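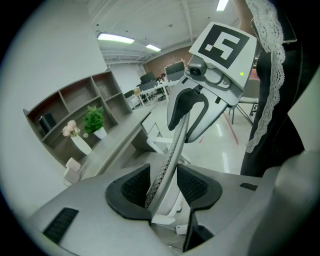 Eight glasses of water, again

My sister-in-law has bought a bottle with the hours of the day printed down the side. By nine in the morning you're meant to be at the first line, by eleven at the second, and so on until the evening, when you've put away the whole 2 litres and presumably spend the night walking up and down the hall. She's very pleased with it. She gave me one as well, in a colour I'd call mustard, and it has been sitting beside the kettle looking at me since March.

I've been hearing the eight glasses rule since primary school and I've never met anyone who could tell me where they got it. So I did some reading, which is usually how I spoil things for people.

The explanation you see most often goes back to 1945, when an American nutrition board put out advice that a grown person wants a couple of litres and a bit of water a day. Fair enough. But the same advice went on to say that most of that amount is already in the food we eat. That second part seems to have dropped off somewhere on the way to the side of my sister-in-law's bottle. I can't swear that this is the true origin, and I notice that the people who write about it can't either. There are a couple of rival stories involving diet books. I find it a bit suspicious when a health rule has several possible parents and none of them come with a study attached.

I asked Angharad Landeg, who was a practice nurse for years before she moved into the unit downstairs from me, and who doesn't mind being asked medical questions over the bins. Her view was that a healthy adult gets thirsty when they need a drink and that the arrangement works pretty well. She did put some limits on it. Old people can lose the feeling of thirst and need a bit of nagging. People who've had kidney stones are often told to drink more, and some people with heart or kidney trouble are told to drink less, and those people should listen to their doctor and leave bottles and blogs alone. Hot weather and hard work outside change things too. I've seen what happens to a man who lays pavers all day in forty degrees on one can of cola, and I don't recommend it.

What I object to is the rest of it. Clear skin! More energy! "Flushing out toxins", which is a phrase I'd like to see banned until the person using it can name one. Kidneys do the flushing, and they do it whether or not you've reached the eleven o'clock line. I went looking for good evidence that extra water does much for the skin of somebody who's already drinking enough, and what I found was thin. Small groups, short trials, and a fair bit of self-reporting. Maybe there's something there. I wouldn't buy a bottle over it.

Then there's the business about coffee and tea "not counting". I was told this as a fact by a man at the gym who was drinking something blue at the time. The idea is that caffeine makes you lose more than you take in. As far as I can work out, it's a mild effect at best, and in people who drink the stuff regularly it barely shows up, so a cup of tea is mostly a cup of water. I have seven cups on a bad day. If tea didn't count I'd have been a raisin by thirty.

Soup counts. Watermelon counts, obviously. So does a cucumber, and yoghurt, and the porridge I have every morning of my life.

I decided to be fair and give the bottle a go. I did it properly for a fortnight, every line, every hour, and wrote down how I felt in the back of my diary. I know one bloke and a diary doesn't prove anything, so please don't write in. I can report that I went to the toilet a great deal. My skin looked like the skin of a man my age who never wore a hat. I had a headache on two of the days, which is what I'd normally have. I slept worse, for the reason already mentioned. My energy was my energy.

My mate Danjuma Osagie, who did it with me for moral support, says he felt terrific. He also stopped having a beer with dinner on the same day he started with the bottle, and took up walking to work, and I've put it to him that this muddies things. He doesn't accept that. He's now on to electrolyte sachets at 60 dollars a tub, on the grounds that all that water must be washing something out of him. You have to admire it as a business. First they sell you the water bottle, then they sell you the salt.

I did look at the sachets. It's salt, a bit of potassium, flavouring and a sweetener, and the label has a lot to say about "cellular hydration" without saying what other kind there is. If you've had a bad bout of gastro, a proper rehydration mix from the chemist is a good thing and I'd never tell anyone otherwise. For sitting at a desk, I have my doubts. Danjuma's desk is by a window, so he reckons he's a special case.

It's also possible to overdo it, though you'd have to go at it. There are cases of runners in long races who drank so much, so quickly, that the sodium in their blood dropped and they ended up very ill. That's rare and I'm not trying to frighten anybody off a glass of water. I only mention it for the ones who think that if some is good then more must be better — Danjuma, this is you.

What annoys me about rules like this is how well they spread. A number is easy to remember and easy to print. "Drink when you're thirsty, have a bit more when it's hot, and check with the doctor if you've got a condition" won't fit down the side of a bottle, and you can't really charge for it. I'd like to know how many of the other ones I follow are the same. I still wait before swimming after lunch, and I'm fairly sure that's rubbish as well.

Anyway, I've gone back to tea and a glass from the tap with meals, plus whatever I feel like after mowing. The mustard bottle is in the shed, where it turns out to be — sorry, where it is a pretty decent size for mixing up seaweed tonic. The hours down the side are no use for that, but the lines are evenly spaced and I've written over them in marker. If my sister-in-law reads this, I'm still using it every week.

Next time I might have a look at magnesium for leg cramps, which Angharad has opinions about.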